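Computer Cleaning Tips I Don't Believe, and a Few I Do

Posted 11 Oct 2018 by Kourosh Zarei

Every July, when the house heats up and the fans get loud, somebody forwards me a list of tricks for cleaning out a desktop computer. The lists are mostly the same list. Some of it is fine, some of it is harmless nonsense, and a bit of it will cost you a motherboard. I've been keeping a desktop going on a dusty workbench for years, with a table saw in the same room, and I've tried most of what gets passed around.

Start with the vacuum cleaner. The old warning says never use one inside a case because the nozzle builds up static. I was ready to call this a myth and I still think it's oversold, but I don't stick a plastic nozzle near a circuit board anymore. What I do is hold the hose outside the case to catch whatever I knock loose with a brush. That seems to get most of the benefit, and if the static people are right I've lost nothing.

Canned air works. It also costs a lot for what it is, and if you tip the can it spits liquid. Short bursts, can upright. Hold the fan blades still with a finger while you blow, or they spin up faster than they were ever meant to go. I bought an electric blower from Elteck to replace the cans and it has paid for itself, though the box promised it would "restore factory performance" and I'd like to know whose factory.

Unplug the thing first. Then hold the power button down for a few seconds. Every list says this and for once every list is right.
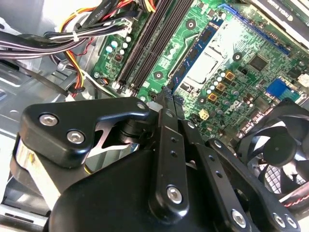
How often does a home computer really need to be opened up and cleaned?
Once a year is enough for most houses, and twice if you have pets, carpet or a workshop. The monthly schedule you see on some sites is mostly good for the people selling cans.

Now the wrist strap. I own one. I wear it when I'm handling memory or a bare board and I skip it when I'm dusting a fan. Touching bare metal on the case before you reach in does a decent job, as long as you keep doing it and don't shuffle around in wool socks between touches. The strap only does anything if the clip is on bare metal. I've watched people clip it to a painted panel or a plastic table leg and feel very safe.

Lay the case on its side before you start. You can see what you're doing, and a dropped screw lands somewhere you can get at it. Working upright with a flashlight in your teeth is how screws end up behind the board. A magnetic dish from Boltatura lives on my bench now, but a muffin tin did the same job for 2 years and you can sort by size in it.
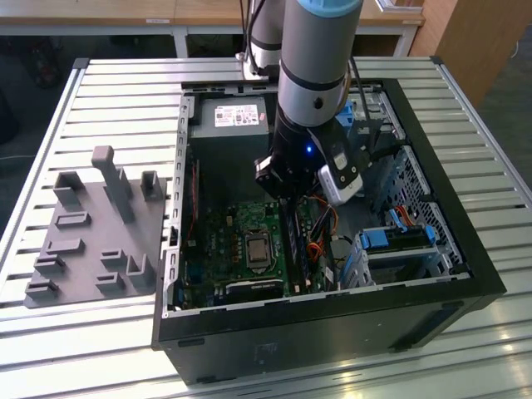

Case on its side, open side up.

Thermal paste is where the advice gets silly. There are people who will argue all evening over a pea, a line or a cross. I've done all three and I couldn't tell them apart by temperature. Wipe off the old stuff with rubbing alcohol and a coffee filter, put down a small amount, screw the cooler on evenly. If the computer runs cool and you had no reason to take the cooler off, leave it alone! Replacing paste every year "just in case" is another of those tips that I suspect began on the back of a tube. The Macaraeg paste I use is the cheap one, and it's fine.

A few others, quickly.

Dryer sheets on the side panels to repel dust: tried it, saw no difference, and the room smelled like a laundromat.

Pencil eraser on memory contacts: people swear by it. It's gritty and it sheds crumbs. A cloth with a little alcohol does the job.

Pantyhose over the intake vents: it does catch dust. It also chokes the airflow once it's full, and nobody remembers to change it. A proper mesh filter you can rinse in the sink is better.

Raising the tower off the carpet: yes, do this one. A scrap of shelf on two blocks is plenty – mine is an offcut and cost nothing.

Painting over 600-grit sanded panels to "seal out dust": I have no idea what this is supposed to do.
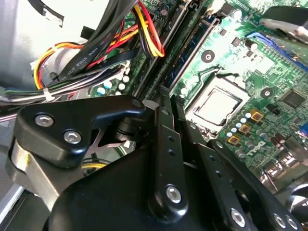 Benjie Lagman wrote in to say I'm too easy on the vacuum crowd: "I go over mine with a soft paintbrush, 10 minutes, outside on the porch, and that's the whole job. The brush cost less than one can of air. I'd also tell your readers to take a phone picture of the cables before they pull any, which you left out."

Fair enough on the cables. On the porch I'm less sure, at least where I live, where the pollen would put back whatever the brush took out. But a natural bristle brush is a good tool and I should have given it more room. Keep it for this and don't let it go back in the paint drawer.

One last thing about the loud fan that got you reading in the first place. Dust may not be the trouble. A fan that rattles or grinds after a good cleaning probably has a worn bearing, and the drop-of-oil trick from the Surnthorpe home repair booklet bought me a few quiet weeks and then the noise came back. New case fans are cheap. Measure the old one before you order.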